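Mending evening talk -- speaker notes
Ida Ruppert, Fliltach village hall, 3/8/24

Slide 1. Title

Wait for the tea queue to settle. Say hello, thank the Brindisow lot for coming over the hill.

I want to talk tonight about picnics. Proper ones, the whole family, folding table, too much food. I've been mad about them since I was small and I don't think they get nearly enough attention. We talk endlessly about restaurants and hardly ever about the meal you carry up a field yourself!

Ask for hands: who has been on a picnic this year? Who took a table? (There's always one. Get them to tell us what was on it.)

Slide 2. My grandmother's rules

Read these out slowly, they get a laugh.

Never sit facing the car park. Salt goes in first or it gets left at home. Whoever complains about the wind carries the heavy bag back.

Gran took us to Pradescombe every summer and we always ate in the same spot by the wall. She had one cloth for it, and it only came out for eating outdoors. I still think that's a lovely idea -- a thing that belongs to one kind of day. The minute it was unfolded we knew where we were going.

Mention the egg sandwiches. Don't mention Uncle Peter and the wasps unless we're running early.

Slide 3. The cloth

Gingham. People assume it was always red and white and always for picnics, and it's so much more fun than that. The word has been argued over for ages and I'm not going to settle it tonight. What I love is how simple the weave is. You have coloured threads and white threads going one way, coloured and white going the other. Where colour crosses colour you get the full strong square, where white crosses white you get white, and where they mix you get that in-between shade. So two colours of thread give you three colours of cloth. I was a grown woman before I noticed and I went round telling everyone for a week.

Pass the sample round at this point (the blue one, NOT the one with the jam on it). Ask them to look closely and find the three shades.

Printed gingham doesn't do this properly. Turn it over and the back is pale. Woven is the same both sides, which is handy if one side gets gravy on it.
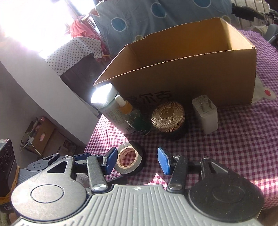 Slide 4. Keeping it on the table

Wind! The great enemy. Things I have tried, in order of how pleased I was with them.

Clips. The springy metal sort are good on a thin table and hopeless on a thick one. Take the table's measurements to the shop, or take the clip home and be prepared to go back.

Weights in the corners. Sew a little pocket into each corner and drop in a flat pebble. Take the pebbles out before washing. I forgot once and the machine sounded like a quarry.

Ties. A length of tape stitched at each corner and tied round the table leg. Fiddly for the first few minutes, then you don't think about it again all day. My favourite by miles.

Jars on the corners. Works until somebody wants the chutney.

Somebody will ask about elastic. Say yes, but it perishes, so check it every February when you're stuck indoors anyway.

Slide 5. Bilyk's recipe

Old Mrs Bilyk gave me this when I moved to Fliltach and I've made it for every outdoor lunch from then on. It's a potato salad with no mayonnaise in it, so I fret far less when the sun's out.

Boil small waxy potatoes in their skins. Drain, cut them while they're still hot, and pour the dressing on straight away so they soak it up. For the dressing: 200 ml stock, a good splash of vinegar, mustard, oil, salt, and a chopped onion. It looks like far too much liquid. Leave it alone and go and find the forks. Dill on top just before you pack it.

Cool it, get it in the fridge, and carry it in a cold bag. Hand out the recipe cards now, not at the end, or people will be writing it down through the next bit.

Slide 6. What to leave at home

I'm going to be bossy. Leave the wine glasses with stems. Leave anything that has to be assembled. Leave the cake with the soft icing -- bring a plain one, a loaf cake, something you can drop. Ginger is ideal and gets better in the tin.

Bring a second tea towel. Bring a knife that really cuts, wrapped in the first tea towel.

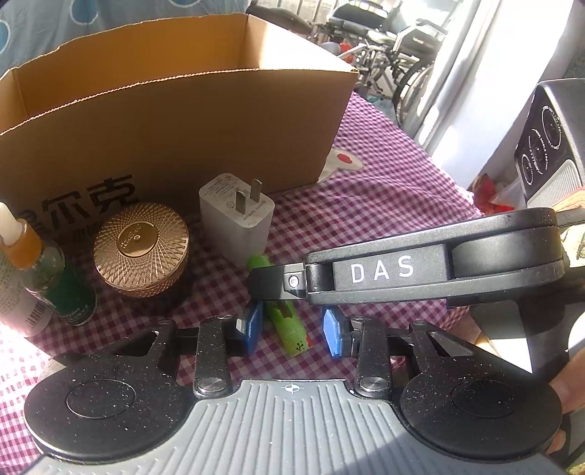
Slide 7. Eating outdoors when it isn't summer

This is the bit I most want to get to, so skip slide 6 if time's short.

Some of the best picnics I've ever had were in a coat. We went up above Brindisow last February with soup in flasks and cheese scones, and there was frost in the shade and the whole valley to look at. We had the place to ourselves! The trick is to keep it short and keep it hot. Warm the flask with boiling water first, tip it out, then fill it. Sit on something, even a folded newspaper. Go home before anyone's feet give out.

And use the cloth. Even on a rock. It takes no room in the bag and it does make it a meal.

Slide 8. Questions

If it's quiet, ask what people's families always took with them. Someone will say cold sausages and then we're off.

Washing question: cool wash, inside a pillowcase if it's old, dry in the shade so the red doesn't fade.

Remember to get the sample back. Chairs to be stacked in the side room, key through Jo's door.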